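Wernham Shared Kitchen: progress report to the Coppens Fund

Period covered: the second half of the grant year, to the end of December

1. Purpose of the grant

The Coppens Fund awarded us $4000 to set up a practice kitchen table at Wernham for people moving into their first home. The idea was a single long table with the ordinary things a small kitchen needs, so that people could try out storing, cooking and clearing up before buying anything themselves. This report covers what has been bought, how the table is laid out, and what is left to do.

2. Setting up

The table is in use. Everything on it was chosen to be cheap to replace and light enough to move by one person. We covered the top in brown so that it could be kept clean between sessions, and the heavier pieces stay in the same spots from one week to the next. The small wooden cabinet with the drawer is by the toaster oven, and the mug tree has its own place near the edge, with a teal mug and a pink one on it at present.

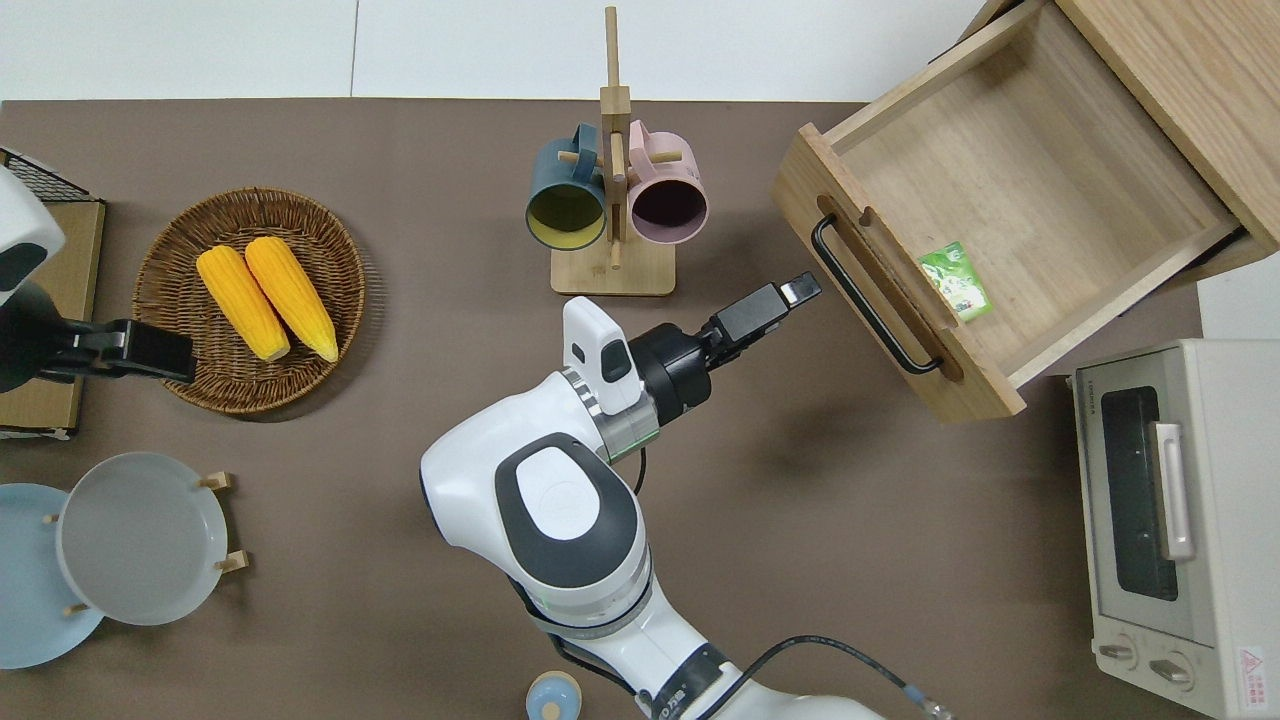

Report page last changed: Wednesday, 4:10 p.m.

Spending on the setup came in under budget. The furniture and storage came from Skodden and the dishes from Dastton. We had set aside $400 for small items and have spent most of it. The remainder will go on a second set of plates and some dish towels. No money has been moved between budget lines.

The drawer has been more useful than expected. It was bought for flatware, but people kept putting seed packets, tea and coupons in it, so we now use it in the session on where small things go. The flatware will be moved to a tray on a shelf when we have one the right size.

3. Sessions held

We planned for 40 places over the year and have filled all of them. Each session lasts 2 hours. The first hour is on putting food away and the second on preparing something simple and clearing up afterward. We used corn for most of the fall because it needs no knife work and can be done with one pot. It also gives people something to sort: husks for compost, cobs for the basket, the rest for the trash.

The clearing up part takes longer than we allowed. People are quick to wash and slow to put away, and the rack fills up before the plates have found a home. We have changed the running order so that the shelf is cleared before any cooking starts. We also moved the rack next to the basket tray so that both can be reached from the same side of the table.

Storage for dry goods and linens is in the fabric-sided box with the wooden top. It is light and the top gives a bit of extra counter. The fabric marks easily and will need washing before spring. If it doesn't wash well we will replace it with a plain crate, which would come out of the small items budget.

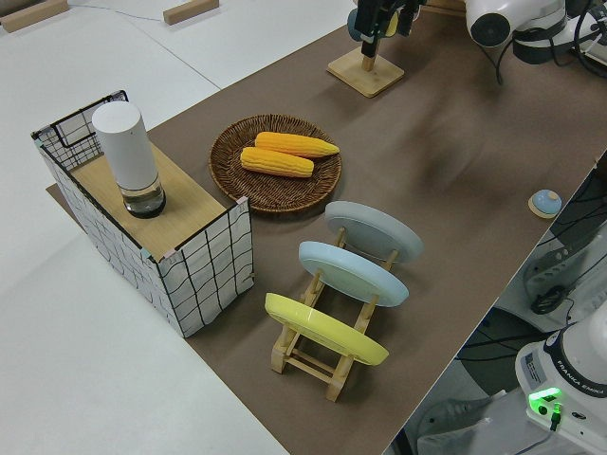
Coppens Fund program office wrote back on the draft of this report to ask whether the plates should be kept in a cupboard between sessions, and whether three plates were enough for a group. They also wanted to know if the layout could be copied at a second site without buying everything new.

On the first point, we would like to keep the plates in the rack. People who have never had a rack learn to use one by seeing it used, and a cupboard hides that step. On the second, three is enough for demonstration but too few when a group eats together, and the second set will fix this. On copying the layout, we think most of it could be done with donated items. The toaster oven is the one thing we would buy new, for safety.

4. Problems

The table is long, and people at the far end can't always follow what is being done at the other. We have tried turning the group around halfway through, which helped a little. A shorter table would be better, but we don't propose to change it during this grant.

The mug tree tips if the mugs are all hung on one side. We now show people how to load it evenly.
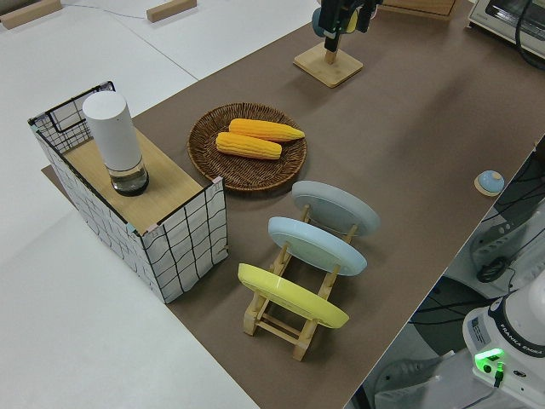
Deliveries from Skodden were late twice. The first delay cost us a session, which we made up the following month. The second had no effect on the schedule.

5. Next steps

Buy the second set of plates and the dish towels. Wash or replace the fabric on the storage box. Write up the layout on one sheet, with a price list, so that another site can use it. Send final accounts with receipts to the Fund after the last payment to Dastton has cleared.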